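Ovham library stays open late again this January

Good news for anyone in Ovham who has ever run up the library steps at closing time with a bag full of overdue paperbacks: the late evenings are back, and they will stay until the end of the winter. The doors close at 8 p.m. instead of 6, and the reading room upstairs keeps its lamps on right up to the last minute.
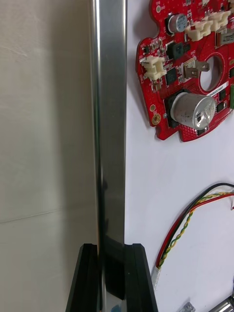

LOCAL NEWS | Ovham and Jiltby

Last winter's trial brought in more than 400 evening visitors, many of them from Jiltby, where the small branch on the square still shuts at 3 in the afternoon. Librarian Şengül Sarıgül says she had hoped for a few students and a handful of commuters, and was delighted to find whole families settling in with picture books and their coats still on.

"People would come for one book and stay for the warmth and the company," she told us, "and I can't think of a nicer reason to keep a building open."
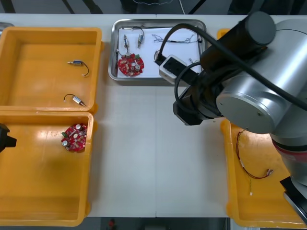 She is especially pleased that the Akyol bakery across the street has agreed to send over its unsold rolls again (the cheese ones go first, so be early!), and that the chess table by the window will be back as well. Borrowers may take home 2 extra books per card through the season, and anything due during the holidays can be returned without a fine.

Readers in Jiltby who can't make the trip may still order by phone and pick up at their own branch the next morning.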